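Drucken | Als E-Mail senden

Neues aus der Werkstatt: Der Arm zieht um

Im Mai habe ich euch ja vollmundig versprochen, dass der Roboterarm aus der Werkstatt bis zum nächsten Rundbrief wenigstens halbwegs brauchbar ist. Na ja — er ist brauchbar, solange man ihn nicht hetzt und ihm keine Tassen gibt! Aber der Reihe nach.

Wer neu dabei ist: Nhung Tạ und ich basteln in der Gemeinschaftswerkstatt Skisside an einem Greifarm, der am Handgelenk eine kleine Kamera trägt. Das Projekt heißt Tornard (der Name stand auf einem Zettel an der Werkbank, und irgendwie ist er geblieben). Die ersten Monate stand das Ding fest verschraubt auf dem Tisch und durfte Holzklötze von links nach rechts räumen. Das war schön fürs Selbstbewusstsein, aber auf Dauer doch etwas öde. Also haben wir beschlossen, dass der Arm nach unten darf, auf Bodenhöhe, wo das ganze Zeug steht und liegt, nach dem ich mich nicht mehr bücken mag.

Der Umbau hat 27 Stunden gedauert, verteilt auf viel zu viele Abende. Der alte Sockel war zu hoch, der neue erst zu leicht, und beim ersten schnellen Schwenk ist uns die ganze Konstruktion fast entgegengekommen. Jetzt sitzt unten eine Stahlplatte drin, die Thu Đàm noch von einer aufgegebenen Drehbank übrig hatte. Die wiegt ordentlich was, und seitdem steht Tornard wie angewachsen. Thu hat uns außerdem das Kabel am Handgelenk neu verlegt, in einer lockeren Schlaufe. Vorher hat es bei jeder Drehung gezogen, und ich habe zwei Wochen lang den Fehler in der Software gesucht. Zwei Wochen! Reden wir nicht drüber.

Am Boden ist vieles anders als auf dem Tisch, das haben wir ziemlich unterschätzt. Auf dem Tisch war der Untergrund überall gleich, und die Klötze waren bunt. Jetzt schaut die Kamera auf grau gestreiften Teppich und gleich daneben auf helles Holz, und davor lauter schwarzes Plastik mit Rundungen und Glanzstellen. Schwarz auf Schwarz mag unsere Erkennung gar nicht. Sie sieht dann gern ein einziges großes Teil, wo in Wirklichkeit zwei hintereinander sind, und der Greifer fährt zielstrebig dazwischen.

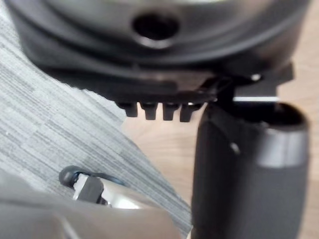
Dazu kommt die Bewegungsunschärfe. Sobald der Arm Tempo aufnimmt, verschmiert alles, was nah an der Linse ist, und das ist am Handgelenk nun mal meistens der eigene Greifer. Nhung hat deshalb eine kleine Pause eingebaut: heranfahren, kurz stillhalten, schauen, dann erst zufassen. Das sieht ein bisschen so aus, als müsste Tornard jedes Mal überlegen, ob er Lust hat, aber es hilft enorm. Von 51 Versuchen beim letzten Testabend haben 43 geklappt, und von den übrigen gehen einige auf meine Kappe, weil ich im Weg stand.

Was als Nächstes ansteht: Wir wollen eine blendfreie Lampe mit an den Arm setzen, damit die dunklen Teile endlich Kontur bekommen. Ich habe bei Zernorgate eine flache Leiste bestellt, die müsste vom Gewicht her passen. Und dann ist da noch die Sache mit den Griffen. Runde, senkrechte Griffe rutschen uns bei schräger Annäherung gern weg, da probieren wir gerade weichere Fingerkuppen aus. Falls jemand von euch Erfahrung mit gegossenem Silikon hat — bitte melden, unser erster Guss klebt bis heute in der Form.

Schaut gern mal vorbei, wir sind meistens ab 19 Uhr da, und Platz zum Mitschrauben ist auch noch. Bringt bitte Kabelbinder mit, unsere sind schon wieder alle.

Drucken | Als E-Mail senden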